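Enham Mug Library: what we learned by July

The mug library at the Enham community hall has been open for 14 weeks, and we now have the first full set of numbers. Members and visitors borrowed 3,273 mugs and cups between opening and the end of last month. We bought 300 to start with, most of them secondhand, and seven have been broken. A few more are probably sitting in desk drawers at the Jenudow offices, and we would like those back.
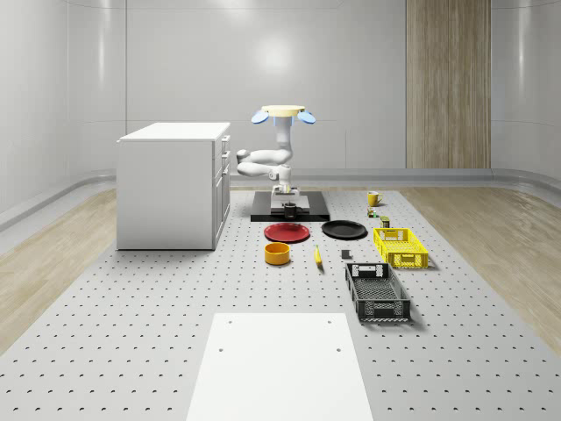

The most common request at the desk is for a wider choice of sizes. Meifang Liao, who keeps the shelf list, says the large mugs are gone by midmorning while the small ones stay put. People seem to think of a small cup as something for children or for espresso. A plain black cup with straight sides, like the small one standing in front of the white pedestal in the picture, suits tea just as well and stacks better than anything with a curve to it. We will be buying more in that shape and fewer of the wide bowls, which chip at the rim.

Washing has been the harder part. The old dishwasher takes a long time, and on market mornings the clean shelf runs out before the second load is done. Vusumuzi Oosthuizen has moved the rinse rack next to the sink, and that has helped. Please empty your cup before you put it on the rack – tea bags go in the green caddy.

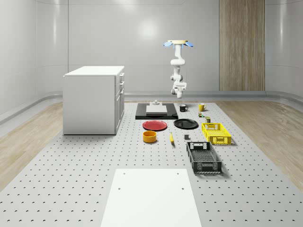 We have also had questions about stains. Baking soda on a damp cloth takes off most tea marks. Bleach is not needed and should not be used on anything that goes back on the shelf. If a glaze has fine cracks in it, leave the mug in the repair box and Hatice Baysal will decide whether it can stay in use.

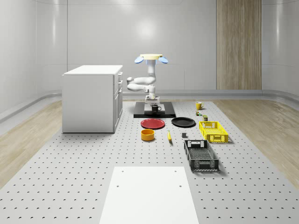
Handles get knocked most often when mugs are hung on the hooks by the door, so the hooks are coming down. Martti Partanen is putting up a second shelf in their place. Donations are welcome at the Kettle counter any morning before 11. No travel cups or glassware, please.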